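October 24, 2018
Donor matching, Narndale state senate race, filings through Q3

Re-ran the match between the Pollodach PAC disbursements and the Narndale candidate receipts. Source is the state export, second download. The first one dropped trailing zeros from the zip field and broke the address key.

817 itemized contributions after removing refunds. 88 come from people who also gave to Pollodach in the same cycle. Matching was on last name, first initial, street number and zip. Employer was left out. It is free text, and the same donor shows up as "Barham LLC", "Barham" and "self" within one quarter.

Of the 88, two are doubtful. One looks like a father and son at a single address with the suffix missing. The other has a PO box on one side and a street address on the other, so it should not have passed the key at all. Need to look at the join before anyone uses the number. Both are flagged in column M and stay in the count for now.

Transfers from Pollodach to the campaign committee: two, both reported by both sides. Amounts agree. Dates differ by several days, consistent with check date against deposit date. No action.

The Panasiuk committee files on paper and the scans are poor. OCR reads 1 as 7 in the amount column often enough that I stopped trusting the subtotals. Keyed the first schedule by hand. It ties to the cover page. Remaining schedules still to do - do not merge the OCR version into the main table.

Overlap between donors says nothing about coordination. Keep that sentence in the method note. The last draft lost it when the tables were moved, and the summary read much stronger than the data allow.

Open:
- fix the PO box case in the join script
- hand-key the rest of Panasiuk
- ask the state office whether amended reports replace the originals in the export or sit next to them
- rerun in November when the pre-election reports post

Old key file renamed with _v1, left in the same folder.

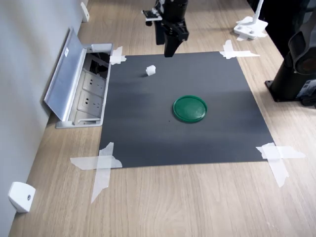
The rerun should use the same key with no changes apart from the PO box fix, otherwise the two sets of counts can't be compared.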